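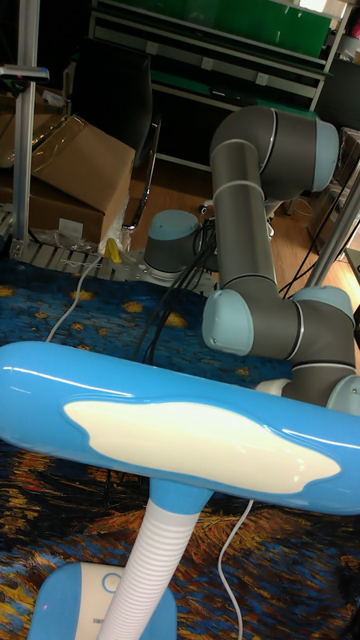
Cloud Bar Children's Desk Lamp, Blue and White

Sold by Flidilton. Item 479.

The Cloud Bar is a corded desk lamp for a child's homework table or bedroom desk. It has a long horizontal head, a bendable neck and a small rounded base. The head and most of the base are a glossy light blue. The neck is white, and so is the panel on top of the base where the button is.

We have carried this lamp since the Porkuvville shop opened and it has changed very little. The blue is a bit lighter than it was on the first ones. The cloud panel on the front of the head is the same as always.

The head

The head is a rounded bar, much wider than it is tall. A wide head spreads light along the desk, so a child can have a workbook open with a pencil case next to it and both are lit. With a small round lamp you tend to get one bright spot and a dark area where the other hand is.

Set into the front is a cloud-shaped panel in an off-white color. The edges are wavy and uneven, the way a child would draw a cloud. The panel is decoration. It does not light up and it does not come off. We get asked both of these often. The light comes from the underside of the bar.

The finish is high gloss. It wipes clean easily and it also shows fingerprints, mostly along the top where children grab it to move it. If you have a window or a ceiling light over the desk you will see a bright reflection along the top curve. From a child's chair the reflection is usually above eye level, but if it bothers anyone, turn the head a little.

The neck

The neck is a ribbed gooseneck. It joins the head through a short blue collar and runs down to the base. You can bend it toward you, away from you or to either side, and it stays where you leave it. Bend it with two hands, one on the base and one on the neck itself. Please do not steer the lamp by pulling on the end of the bar. The bar is long and it is easy to put more force on the collar than you meant to.

The first few times you move the neck it will feel stiff. It loosens a little over the first month and then stays about the same. Do not twist it in a full circle, as the wiring runs through the middle.

Dust collects between the ribs. An old toothbrush, dry, gets it out.

The base

The base is a rounded block in blue and white with a small circular button on the top panel. It does not take up much room and can sit at the back corner of a desk. Many customers put it to one side, at the left for a right-handed child, and bring the neck in at an angle so that the head ends up over the middle. This keeps the shadow of the writing hand off the page. For a left-handed child do the opposite.

The base is weighted. On a flat, hard surface it will hold the head out to the full reach of the neck. On a thick cloth or a soft mat it is less steady, so with those we suggest keeping the neck bent back a little. A thin tablecloth is fine. Smooth it flat under the base first.

The button

One button does everything. Press once for low, again for medium, again for full and once more for off. Hold it down for two seconds when the lamp is on and it switches between a warmer and a cooler light. The lamp remembers the last color you used but always comes on at low, so a child who turns it on in the dark does not get the full brightness in the face.

There is no timer and no remote. There is no night light setting either, though low on the warm color is dim enough that several families use it as one.

The cord

The power cord is thin and white and 52 inches long. This is enough to drop from an ordinary desk to an outlet on the wall behind it. If your outlet is on the other side of the room you will need an extension cord, and that should go along the wall and not across the rug.

The lamp works only when it is plugged in. It has no battery. We tried a battery version and took it off the list because too many came back.

Specifications

Item number: 479
Color: light blue with white
Head: horizontal bar, cloud panel on front
Neck: white flexible gooseneck
Controls: one button on base, three brightness levels, two light colors
Cord: 52 inches, white
Power: wall outlet, adapter included
Bulb: built in, not replaceable
Replacement adapter: part 1055
Recommended age: 5 and up, with an adult to set it up

In the box

The lamp, the adapter, a folded instruction sheet and a sheet of star stickers. The head and neck come already joined to the base. There is nothing to assemble. Take the foam sleeve off the head before you turn the lamp on. It is white and fits closely, and people have missed it.

Setting it up

Put the base down where you want it before you plug anything in. Run the cord behind the base and down the back of the desk. Bend the neck so that the bar is level and a little more than a foot above the page. Sit in the child's chair yourself and look toward the desk. If you can see the lit underside of the bar from there, lower the head or tip it away until you can't. The child's eyes will be lower than yours, so bend down and check again. 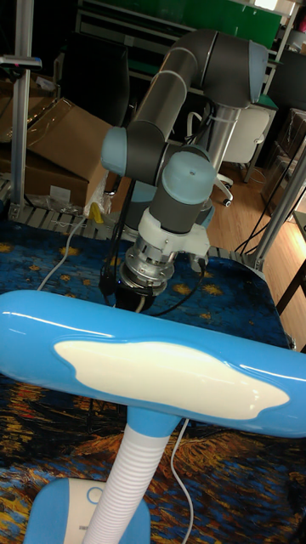 What is under the lamp matters too. A dark or busy cloth takes up a lot of light, and the desk will look dimmer than it would with a bare pale top. If the desk has a patterned cloth that stays on all the time, use medium or full for reading and put a plain sheet of paper or a light-colored blotter under the schoolwork. On a bare white desk, low is often enough for coloring and medium for reading.

Keep the cord off the part of the desk that gets used. If other cables share the desk, run them along the back edge. A clip works well there. We sell the small white ones from Brandão in packs of six, and they hold a cord this thin without pinching it.

Cleaning

Unplug the lamp and let it cool for a few minutes. Wipe the head and base with a soft cloth that has been dampened with plain water, then dry them. Do not use window cleaner or anything with grit in it. The gloss scratches, and the scratches show more on the light blue than you would think. Crayon comes off with a drop of dish soap. Permanent marker usually does not.

The line of small printing on the base can wear off if it is scrubbed. It doesn't affect how the lamp works, but the details on it are useful if you need to contact us, so leave that part alone or write them down.

If it does not come on

Check that the adapter is pushed all the way into the wall. Try another outlet. Press the button firmly in the center, as a press on the outer ring may not register. If the lamp comes on and goes off again when the neck is moved, stop using it and send it back. This is covered for 80 weeks from the day you bought it, with the receipt.

We changed the adapter in August of last year. Lamps from before that use the same plug, so part 1055 fits both.

Other lamps to consider

If the desk is very narrow, the bar may be wider than you want. The Ikberg Round is a smaller lamp with a single round head and takes up less space from side to side. It has a stiffer neck and only one light color. For two children sharing a long table, one Cloud Bar in the middle will do for drawing, but for reading we would buy two — one each.

Ordering

Available from the Porkuvville shop and by mail. The next delivery is due on 13th June. Orders placed before then are held and sent out in the order they came in. Returns are accepted if the lamp is clean and in its box. We do not gift wrap, but the box is plain and wraps easily.

Comments (5)

deskmom_of_three
We've had ours since last fall. Light is good and wide like they say. The neck was so stiff at first I thought it was broken, but it did loosen up. My youngest put every one of the star stickers on the cloud.

R. in apartment 4
Does the cloud light up? I read the page twice and still wasn't sure, because the one my niece has looks the same and I thought hers did.

Flidilton shop
The cloud on this one does not light up. Your niece may have a different lamp.

pencilbox
Cord is too short for us. We knew the length before ordering so that's our own fault, but a longer one would be nice. Everything else is fine. Four stars.

tallgrass22
Bought two for a shared table. One had a small scratch near the collar and they replaced it without any argument. The fingerprints are real, I wipe the tops down every weekend. My son uses the warm setting for reading in the evening and leaves it on medium. Would like to see it in green.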